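**Strip fold** (also *long fold*, in some households *the Nellden fold*) is a way of folding a garment or other flat textile lengthwise into a long narrow rectangle, before it is rolled, folded crosswise or hung over a rail. Used for T-shirts, jumpers, trousers, tea towels. Trousers are the easy case - one leg over the other, nearly done.

## Method

Garment laid flat, usually face down. Sides brought in toward the middle, sleeves (if any) turned back along the body so they don't stick out past the edge. Two side folds is the usual number; wide garments may take another down the centre. Smoothing is done by hand from collar to hem, or waistband to cuff.

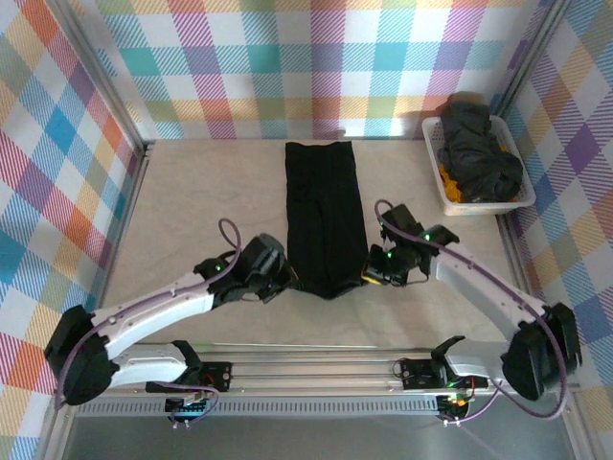 The hem is the weak point. Layers shift against each other and the bottom edge tends to bunch, especially in jersey. Most written instructions say to hold both bottom corners and pull gently before going on. Dark fabrics are harder to judge, as creases and fold lines show up faintly and a crooked edge is easy to miss untill the piece is on the shelf.

## Finishing

From the strip, 2 crosswise folds give a packet for a drawer. Rolling from the hem is prefered for suitcases. Left as a strip, it can go over a hanger bar - common for trousers, less so for knits, which stretch.

## Name

"Nellden fold" comes from a household booklet by Margit Veres, reprinted in Jokthorpe with drawings by Aranka Vincze. Veres herself only wrote "fold long". Kinga Takács later used "strip" in her laundry notes and that stuck. Colour of origin label, spelling etc. vary between printings.

## See also

- Crosswise fold
- Drawer filing
- Ironing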